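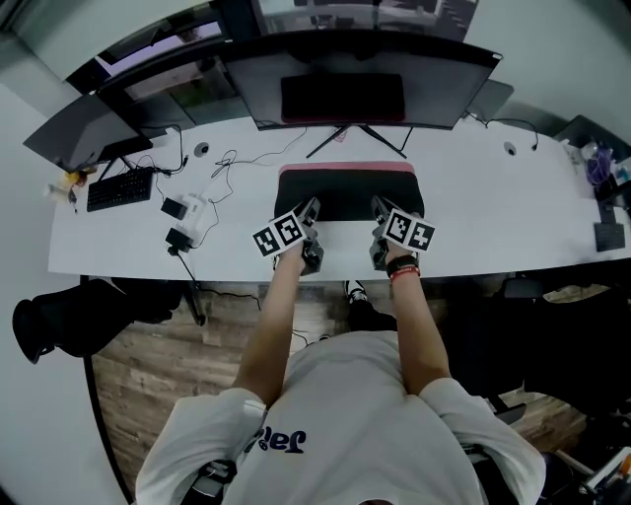
WORKSHOP TIPS / Bench and tools / Faults and safety

Hand-held grippers: tracking dropouts, pinched fingers and cable snags

These notes follow a fault on our own bench in June, when a morning of recorded demonstrations had to be thrown away. They apply to any hand-held gripper that carries a printed marker block and is followed by a camera above the operator's head. We use a pair made by Tirkex with recording software from Stunov, but little of what follows depends on either.

The fault

Ravindran Rodrigues was recording a folding task, one gripper in each hand. The live view looked normal. On playback, the right gripper jumped sideways by 6 mm at irregular intervals, then returned. The left gripper was steady throughout. The arm that was to repeat the motion would have followed the jump, closed beside the cloth and driven its jaw tip into the bench. A dry run at reduced speed did exactly that, and the arm stopped on its force limit. The jaw pad was scored and had to be replaced.

Out of 3,025 logged positions in the worst recording, 147 were wrong. The software had filled them in without raising a warning, as its warning threshold was set for complete loss of the marker and the marker was never completely lost.

Cause

Two things together. One face of the right marker block had lifted at a corner, so the pattern was no longer flat. The block had also turned slightly on its mount after a knock. With one face in view the error was small. When the wrist rolled and a second face came into view, the two faces disagreed and the software switched between them.

Checking a marker block

Hold the gripper up to a lamp and look along each face. A lifted corner shows as a bright line. Press it down with a fingernail; if it springs back, replace the print. Do not glue it again over the old adhesive.

Wipe the faces with a dry microfibre cloth. Window cleaner leaves a shine, and shine causes dropouts of its own. Matt paper under matt film has lasted best for us. Ordinary clear tape is useless.

Grip the block and try to twist it. There should be no movement at all. If there is, remove the screw, clean the thread, and refit with a drop of medium-strength threadlock. Draw a fine pencil line across the joint between block and mount. A broken line at the start of a session means the calibration is no longer valid.

Keep matching blocks matched. If the left and right prints come from different printers, measure both with callipers before fitting. A print scaled to fit the page will come out slightly small, so set the scale to 100 per cent in the print dialogue and check the result with a rule.

Light

Daylight from a large window changes through the day and puts a glare on any face turned towards it. Draw the blind or work with the window behind a diffuser. If neither is possible, record a short test at the start and another an hour later, and compare them. Our dropouts were worst between 10 and 11 in the morning, which at first sent us looking at the window and nowhere else. It made the fault more frequent but did not cause it.

Monitors also reflect. Turn the brightness down on any screen that faces the operator.

The mat

A dark mat gives the camera a plain background and stops small items sliding. Fix it at the corners with low-tack tape. If the mat creeps, every position recorded relative to it is wrong, and the error is hard to spot later. Mark two corners on the desk and look at the marks between recordings.

Brush the mat before use. Lint on black rubber shows up well to a person and even better to a camera.

Cables

Most desks have grommets and most people ignore them. Feed monitor and power cables through, then take up the slack underneath with hook-and-loop ties. Adapters belong under the desk on a tray. Bangera make a steel one that clamps on without drilling – adequate, though the clamp pads need a strip of rubber on a painted edge.

Anything loose between keyboard and mat will sooner or later be caught by a gripper jaw. A jaw closed on a cable can cut the outer sheath. If this happens, unplug the supply at the wall, then inspect. A nicked low-voltage lead should be replaced. A nicked mains lead must be replaced, never taped.

Do not let a lead hang where a foot or chair castor can reach it. Run it down the desk leg and tie it at two heights.

Hands and wrists

Hand-held grippers look harmless and are the cause of most of the small injuries in our accident book. The usual one is a pinch at the jaw hinge, when the operator reaches across with one hand to free something held by the other. Put one gripper down first.

Take off bracelets, wristbands and watches. A cord bracelet can catch under the trigger and hold the jaws part closed. A loose band can also pass in front of the marker block when the wrist is bent, and the camera will treat it as a partly hidden pattern. The same goes for long cuffs. Short sleeves are best.

Stop every 20 minutes and set both grippers down. Sore thumbs lead to sloppy closing, and sloppy closing is copied faithfully by the arm.

Before the arm repeats anything

Play the recording back on screen at quarter speed, watching one gripper at a time. Look at the position trace as well as the video. Steps in the trace are faults, whatever the video shows.

Set the dropout warning to the lowest value the software will accept. It will be a nuisance for a day or so until the marker blocks and lighting are put right.

Run the first repeat with the arm raised 50 mm above the work and one hand on the stop button. Keep the other hand off the bench. Lower in stages.

Never stand a drink, bottle or tool within reach of the arm during this run, including behind it.

Spares to keep in the drawer

Printed marker sheets, sealed flat in a plastic wallet
Jaw pads, one pair per gripper
Threadlock, medium strength
Hook-and-loop ties
Low-tack tape

Workico sell the jaw pads in pairs. Check the hole spacing against the old pad before ordering, as there are two versions and the packet does not say which is inside.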